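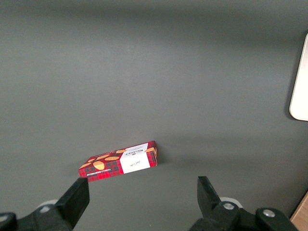

Walkers vanilla shortbread, on the gray table.

Tuesday, mid-afternoon, onboarding study notebook

Picking up from where I left off before lunch, when Geetha and I were going through the exit interview coding and got stuck on category 4 ("manager contact") for the better part of an hour. I want to get our thinking down while I still remember it, so forgive the length, whoever reads this next!

The trouble is that category 4 was doing two jobs. When we wrote the codebook back in June we meant it to cover how often a new hire met one-on-one with their manager in the first 12 weeks. But people leaving a job don't talk that way. They say things like "she was always around if I needed her" or "I never knew what he thought of my work," and those are lovely, useful sentences, and neither one tells you how many meetings took place. Geetha had been coding the first kind as high contact. I had been leaving it blank. No wonder our agreement on that category was so poor compared with the rest.

What we settled on (Muthoni, please shout if you hate this):

4a is scheduled contact, and only gets coded if the person mentions a meeting, a check-in, or a calendar.
4b is access, meaning whether they felt they could go and ask.
4c is feedback, meaning whether they knew how they were doing.

A transcript can have all of them or none. If someone says "we talked a lot," that goes in 4b with a question mark, and we look at the question marks together at the end of each batch.

We have 73 transcripts in total, 51 from Cososley and the remainder from Julell. I recoded my own first batch after lunch using the split and it went much faster than I expected, partly because I had stopped arguing with myself over every line. One thing I noticed, and it may be nothing: the Julell people talk about feedback far more than the Cososley people do, even the ones who left on good terms. Kheri thinks this could be the interviewer. The Julell interviews were nearly all done by Nikola, who has a nice habit of waiting a few seconds longer than the rest of us before moving to the next question, and people fill that gap with all sorts of things. I went back and listened to a couple of the recordings and yes, she does, and yes, they do. So before anybody gets excited about a difference between the two companies, we need to compare the interviews she did at Cososley with the ones Kheri did there. There are only a handful, but it's better than guessing.

Separate matter, the survey. Naomi sent over the export for the Moussa site this morning and the start dates are a mess again. Some are the date the offer was signed, some are the first day on the floor, and a few look like the date somebody typed the record in. For people who left early this matters enormously, as you can turn a three-week stay into a seven-week one just by choosing the wrong column. I've flagged 47 records and sent them back to her with a note. Please don't run anything on tenure using that file until she's had a chance to answer. I've put CHECK DATES in the file name so it's hard to miss.

Muthoni asked whether we should drop the question about having a "buddy" in the first month. I was all for dropping it last week and now I've come around a bit. At Clastthorpe the buddy does the job that a manager does elsewhere (shows you the schedule, tells you who to call when you're sick, explains how the overtime list works), and if we take the question out, those people are going to look as if they had no support whatsoever. I'd like to keep it and add a follow-up asking what the buddy helped with, open text, short box.

Still to do:
Geetha recodes her first batch with 4a/4b/4c, then we swap five transcripts each and compare.
Kheri pulls the Cososley interviews by interviewer.
Me: rewrite the category 4 page of the codebook, with real quotes this time, names taken out.
Ask Nikola if she still has her handwritten notes from the Julell visits. I think they're in the green binder, but I've been wrong about that binder before.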